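cable strain on the right arm, two-arm hanger cell

Stastent
Right gripper on our Tastileo cell drops out for a second when the arm reaches in toward the rack. Plug reseated, connector cleaned. Log says 38 dropouts in 2000 cycles.

Barbier
Cable's too short. Add 80 mm and retie it.

Stastent
I don't agree, there's plenty of slack — it loops under the rail. I think it's the bend.

Barbier
Then move the first tie back from the plug and test again.

Stastent
Will do. Cell this morning, the last one from a wrist camera:
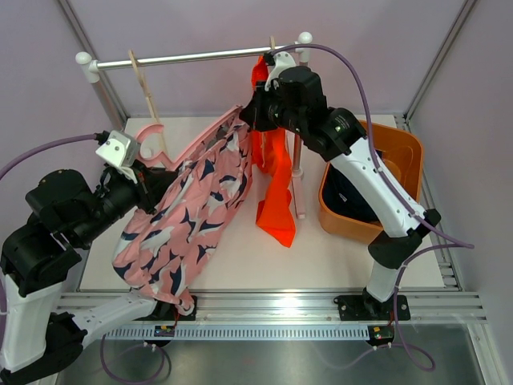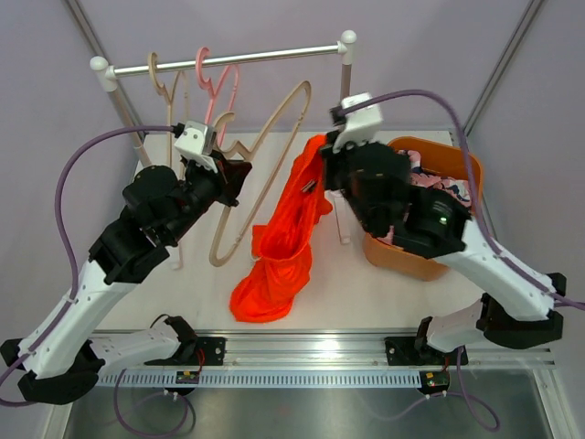
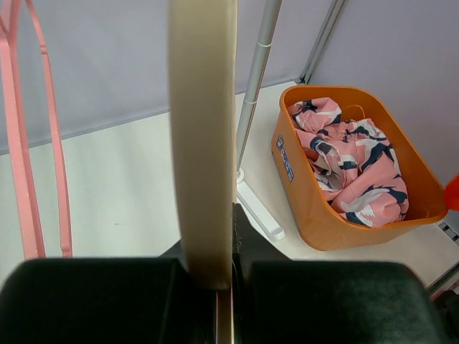

Roltavholm
I'd swap the cable before moving any ties. Ours failed inside the jacket at cycle 866 and looked fine from outside.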